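Asitz Film Fund, selection meeting, January

Present: Wim Geerts (chair), readers' panel, festival office. Start 11:00.

1. Applications
Tulitz and Geltcombe both go forward to the producers' lab. Cairns was held over – the budget is missing a sales estimate. Travel support stays at 3000 per producer. The balance from last year, 2858, is carried into the lab account.
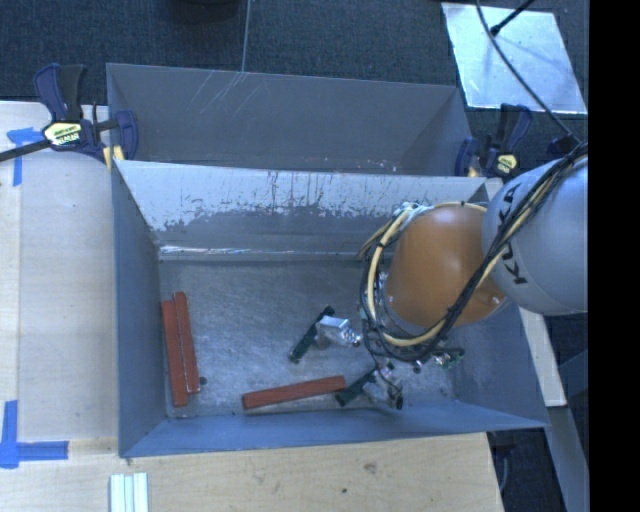
2. Lab program
Pitching sessions will run 30 minutes each, with questions included. Wim asked for a simpler look for the printed lab booklet. The panel agreed on a plain gray cover with three reddish-brown bars, like the ones lying in the metal bin, and the project title set below them. Proofs go to the festival office first.

3. Other business
Producers must confirm their co-production partners before the lab opens. Wim will write to the Cairns team. The meeting closed at 12:30.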